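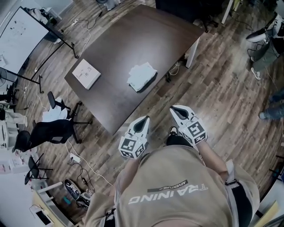

Mesa rectangular de color marrón oscuro sobre un suelo de madera.

Mesa

La mesa es un mueble formado por una superficie horizontal, llamada tablero, que se mantiene a cierta altura del suelo por medio de una o varias patas, un pedestal o un armazón. Se emplea para comer, escribir, trabajar, jugar o exponer objetos. Junto con el asiento, la cama y el arca, pertenece al grupo de los muebles básicos de la vivienda en la tradición europea.

Etimología

El término procede del latín mensa, que designaba tanto el mueble como los alimentos servidos en él. De la misma raíz derivan «comensal», «mesón» y «meseta». En el español medieval, la expresión «poner la mesa» tenía un sentido literal, pues el tablero se montaba sobre caballetes antes de cada comida y se retiraba al terminar. El uso figurado del término para nombrar a un grupo de personas que preside una asamblea - mesa electoral, mesa de negociación - está documentado también en otras lenguas romances.

Historia

En el antiguo Egipto se conocían mesas bajas de madera y de piedra, destinadas a las ofrendas y al servicio de alimentos. En Grecia predominó la mesa ligera de tres patas, más estable sobre suelos irregulares, que se colocaba junto al lecho durante el banquete. Roma añadió modelos de mármol y bronce, entre ellos el monopodio, de un solo apoyo central.

Durante la Edad Media coexistieron la mesa de caballetes, propia de salas de uso múltiple, y las mesas fijas de los refectorios monásticos. A partir del Renacimiento se generalizó la mesa de estructura permanente. En España alcanzó especial difusión la mesa de fiadores, cuyas patas inclinadas se unen al tablero mediante hierros curvos. El siglo XVIII trajo una marcada especialización: mesas de juego, de tocador, de costura y de té.

La fabricación en serie, extendida en el siglo XIX, redujo el coste del mueble y favoreció la normalización de las medidas. En el siglo XX se incorporaron el tubo de acero, el contrachapado y los plásticos.

Partes y construcción

El tablero puede ser macizo, chapado o de materiales derivados de la madera. Bajo él suele disponerse un bastidor de travesaños, denominado faldón o cintura, que une las patas y evita la flexión. Algunas mesas llevan además chambranas, piezas horizontales situadas cerca del suelo. La unión tradicional entre pata y faldón es la de caja y espiga; en los muebles desmontables se sustituye por herrajes atornillados.

En los tableros macizos, la fijación debe permitir el movimiento natural de la madera, que se dilata y contrae en sentido transversal a la veta según la humedad ambiental. Una sujeción demasiado rígida puede provocar grietas o alabeos.

Tipos

La mesa de comedor es, por lo general, rectangular, redonda u ovalada. La extensible incorpora 2 alas o un suplemento central que aumenta la superficie disponible. La mesa camilla, característica de España, es redonda, se cubre con faldas y aloja en su parte inferior una tarima para el brasero.

La mesa auxiliar, la de centro y la consola cumplen funciones de apoyo o decorativas. El escritorio suele incluir cajones, y el banco de trabajo se distingue por su robustez y por la presencia de tornillos de sujeción.

Véase también

Silla
Escritorio
Ebanistería
Mesa camilla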